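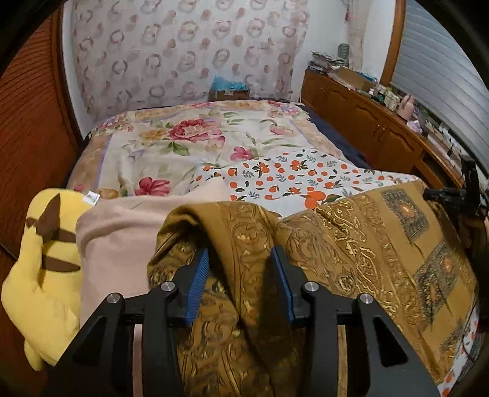 How often should a heavy bedspread be washed?

Twice a year is enough for a spread that is folded back at night, according to Janaína Rocha, who ran the laundry at the Ostthorpe guesthouse before moving to textile care training in Wike. Sheets and pillowcases go on a weekly cycle.

Rocha bases the interval on wear. "Each wash takes some fiber with it. You see it in the lint filter. A spread washed weekly is thin at the folds long before its dye has gone."

Load size matters more to her than detergent. The drum should be no more than half full by volume when dry, and the spin should be kept low. She puts woven patterns through inside out at 20 degrees Celsius, with a second rinse. "Residue stiffens the cloth. People read that as age and add softener, and then it holds even more residue."

Khải Quan, her colleague at the Bundach workshop, handles drying. He lays large pieces over two parallel lines set 50 centimeters apart, so that the wet weight does not pull on a single crease. Tumble drying is limited to the last stage, on low heat.

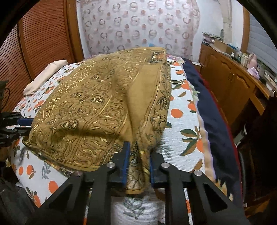

Storage and repair

Quan stores spreads rolled on cardboard tubes. Where there is only shelf space, he refolds them in August along different lines. "The fold is where the yarn breaks first. Move the fold."

Both advise against plastic bags for long storage and prefer a washed cotton sheet as a wrapper. Pulled threads are drawn through to the back with a blunt needle and left uncut. Seams are restitched before washing, in polyester thread of the same weight as the original.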